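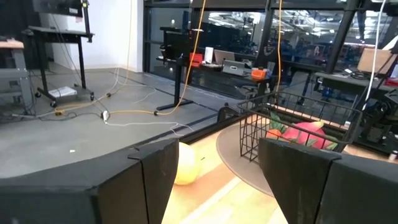 **Software / Manipulation / Grasp planning**

# Flungate 2

Flungate is a grasp planning and execution package for parallel-jaw grippers. It takes a color stream from a wrist camera, with or without a second fixed view, and produces a ranked list of grasps, a collision-checked approach for each one, and the jaw commands to go with it. It runs on one or two arms from a single workstation.

The package is developed and supported by Zollance. Version 2 replaces the old separate planner and viewer with one program and one settings file. Cells that run version 1 can import their calibration but have to rebuild their object lists.

## What it is used for

Most Flungate cells handle mixed items in open containers: produce, packaged food, small household goods, spare parts. Containers with open sides are supported. Wire mesh gave version 1 a lot of trouble, because the segmenter cut an object into strips wherever a wire crossed it and then proposed a grasp on each strip. The current segmenter joins regions on either side of a thin occluder when color and outline agree, so a dragon fruit behind the front of a wire basket is passed to the planner as one object.

Loose round objects are handled by a separate routine. A ball on a smooth floor or table can roll if one finger touches it before the other, so the planner centers the object between the jaws before closing and moves both fingers at the same rate. The centering tolerance is set per object in the object list.

## Components

**Perception.** Segments the wrist image on every cycle and keeps a short history, so an object that disappears behind a finger during the approach isn't dropped from the list. The fingers are masked out using the gripper model and the current jaw opening. If you fit custom fingertips, load the new mesh before the first run or the mask will be wrong.

**Grasp ranking.** Scores candidates on jaw width, clearance to the container rim, surface angle and distance from the last attempted grasp. The weights are plain numbers in the settings file. Objects can be marked as "lift last," "do not grip" or "grip by body only." The last of these is meant for items with leaves or stems.

**Motion.** Plans the approach, lift and retreat, and checks all three against the container, the work surface and the second arm where there is one. Containers are described by a box with a rim height and a wall type (solid, mesh or none).

**Arm coordination.** For two-arm cells. Each arm reserves a region before it moves and gives it back after it retreats. A reservation can be shared for handovers. The regions are drawn in the viewer and can be edited while the cell is paused.

**Viewer and log.** Shows the live images, the current candidates and the reason each rejected grasp was rejected. Logs are written as ordinary files, one folder per run, and can be replayed without a robot connected. 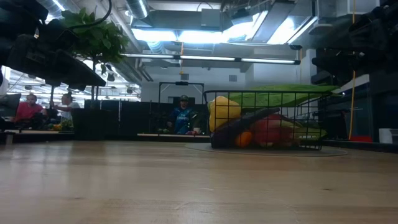 *Mixed produce in a mesh basket, fixed view.*

## Working with a fixed view

A fixed view is optional on one-arm cells and recommended on two-arm cells. Flungate uses it to find the container and estimate how high the pile stands over the rim. A long leaf lying across the top of a basket counts toward that height by default, which makes the approach start higher than it needs to. Turn on `ignore_foliage` if you want the arm to come in lower.

The view doesn't have to look down. A position close to the level of the table works well for judging height, though it says little about what is at the back of the container. Draw a work region during setup so that people, desks and lights behind the table are left out of the segmentation. Bright ceiling lights in the upper part of the view can lower the exposure on the table; setting exposure from the work region only will correct this.

## Specifications

| Item | Value |
|---|---|
| Arms supported | Up to 2 |
| Gripper type | Parallel jaw, electric |
| Object classes supplied | 186 |
| Memory, minimum | 16 GB |
| Camera input | Color; depth optional |
| Operating system | Linux |
| Interfaces | Python, C++, command line |
| License | Per workstation |

The supplied classes are a starting point. New ones can be added from a set of labeled images using the training tool, which is included. Unlabeled objects are still segmented and grasped, but get the default weights.

## Setup

1. Install the package and connect the arm controller.
2. Load the gripper model and open and close the jaws once from the viewer.
3. Run wrist calibration with the printed target.
4. Add the fixed view, if used, and draw the work region.
5. Describe the container and its wall type.
6. Run in dry mode. The arm follows the full approach and stops above the object.
7. Enable the jaws.

Route cables clear of the arm's travel before dry mode. The planner doesn't model loose cables, and it won't stop for one.

## Known limits

- Transparent bags and glossy film are often segmented as several objects.
- Long vegetables that poke out through a mesh wall may be gripped correctly and then catch on the wires during the lift. The lift check looks at the rim only.
- Two touching objects of the same color can be merged. Lowering `merge_threshold` helps but brings back some of the splitting on mesh.
- Jaw force is passed to the gripper as a setting and isn't corrected during the grasp.

## Add-ons

**Zatier** is the scheduling layer. It assigns picks across several cells and keeps a queue for each one. It needs a network license.

**Manninen** is the calibration target set: one flat board, one corner piece and a carrying case. The printed target supplied with Flungate is enough for a single arm.

## Support and ordering

Licenses include updates and email support for the term of the license. Technical questions go to Geetha Gounder or Zbigniew Tomaszewski in applications. Quotes, academic pricing and evaluation copies are handled by Iwona Dudek. Evaluation copies have every feature turned on and stop after the trial period; settings and logs carry over to a full license.

Page revised 16 November 2024. The next release is planned for April and will add wall checking to the lift.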